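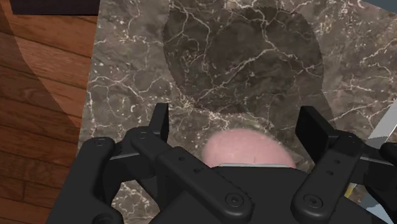 Countertops and Kitchen Surfaces

Move-out and turnover checklist, Olance Court Apartments
Filled in by Svatopluk Murín, July 2019
Unit 44

A word before you start. This is the same list we have used at Triltov for years, with my comments typed in under each item so the next person on the rota can see how I think about it. Please don't feel you have to write as much as I do! A plain OK is a perfectly good comment. But if you hesitated over something, even for a second, write down what made you hesitate, and the office will thank you for it.

1. Run a flat hand over the whole counter, corners included
OK
Veined stone patterns are lovely to live with and terrible to inspect, as every crack looks like a vein and every vein looks like a crack. Your fingertips will tell you more than your eyes. If a nail catches, mark it on the sketch.

2. Front edge and corners, chips
OK, one old chip
Small chip to the right of the sink, already on the move-in sheet, so please don't charge anybody for it a second time.

3. Sealant between counter and wall
NEEDS WORK
Pulled away behind the faucet for the length of my hand. I pressed a paper towel into the gap and it came out dry, so we are in good time. Strip it and run a new bead before the next family comes in.

4. Under the sink
OK
Fill the basin, let it all go at once, then get down there with a flashlight while it drains. I know it is hard on the knees. Take a cushion — I keep one in the van and I am not ashamed of it.

5. Stove anti-tip bracket
OK
Open the oven door and pull the back of the stove up very gently. It should hold. Too many people skip this one when they are in a hurry, and with little children in the building I would ask you to do it every single time.

6. Outlets near water
OK
Both tripped on the test button and both reset. The one by the window is stiff, so give it a proper push before you decide it has failed.

7. Range hood filter
REPLACE
I soaked it, I scrubbed it, and I gave up. A new one is on the shelf in the storeroom, in the Fung box, next to the spare shower heads.

Floors

8. Boards, walk every room in socks
OK, see comment
One board clicks by the hall closet. It doesn't move enough to trip anyone and I would leave it alone for now. Socks really are the way to do this, as boots hide everything.

9. Thresholds and trim
NEEDS WORK
The strip between kitchen and hall has 3 screws and wants one more. The head of the middle one stands a little proud and would find a bare toe sooner or later.

Alarms and Doors

10. Smoke alarm, hold the button until it sounds
OK
New battery put in while I was up the ladder anyway.

11. Carbon monoxide alarm
OK

12. Front door closes and latches by itself
NEEDS WORK
Closes nicely but stops just short of the latch. I turned the closer a quarter turn and it was better, not perfect. Whoever does the sealant could look at it on the same trip.

Meters and Keys

13. Readings
Water 477, gas 786. Read twice, with my glasses on the second time.

14. Keys returned
Front door and mailbox, both here. The storage key is missing. The tenants are good people and thought it might be in a moving box, so let's give them a week before we order a lock from Purik.

Result: pass once items 3, 7, 9 and 12 are done. Please initial each one on the paper copy in the office and leave the copy in the tray, where I'll pick it up.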